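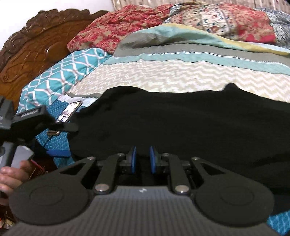

What is data archiving in a business software system?
Data archiving is the moving of finished records out of the main database and into a separate, cheaper store where they can still be looked up. A paid invoice from five years ago is a typical candidate. An order that is still waiting for delivery stays put.

Archiving and backup
The two are often confused, and the difference is worth getting straight. A backup is a copy, made so that the system can be rebuilt after a failure, and the original stays where it was. An archive holds the record itself, which is then deleted from the live tables. Restoring last night's backup over an archived system without thought can bring thousands of deleted records back to life, so the two schedules have to be planned together.

How it works
Most archiving tools run in 3 stages. The write stage gathers all the tables that belong to one business record (header, lines, tax entries, attached notes) and puts them in a compressed file. The check stage reads that file back and compares it with the source. Only then does the delete stage remove the rows. The grouping of tables is called an archiving object, and it is a lovely piece of design – a single sales order may be spread over dozens of tables, yet the object treats it as one thing from start to finish.

Residence time and retention time
Residence time is how long a record must stay in the live database after it is closed. Retention time is how long it must be kept at all, wherever it sits. The first is usually agreed with the people who use the records, the second is set by law or contract. Tax papers, staff files and safety records can all have different limits, even within one company.

History
Early business systems simply wrote old records to tape, and finding one again could take days. By 2000 many suites had an index alongside the archive, so that a clerk could open an old document from the same screen as a new one. The Trillness package, used by mid-sized manufacturers, shipped with 138 archiving objects and let firms add their own. Hoveck, its main rival in the parts trade, took another road and split its tables by year.

Example of use
Dukar, a wholesaler of pump fittings, archived its stock movements every October after the yearly count. Its month-end run fell from 8 hours to 3, a marvellous result for a change that touched no hardware. The Henríquez warehouse group followed the same plan but kept its price history live, as buyers looked at it daily.

Limits
Archived records are normally read-only. Reports written in-house may miss them altogether unless they are changed to read the archive index too – a common surprise at audit time. Space freed by deletion is not always handed back to the disk either, and the tables may need to be reorganised first.

See also
Data retention
Database partitioning
Tiered storage

Page last changed 3/23/18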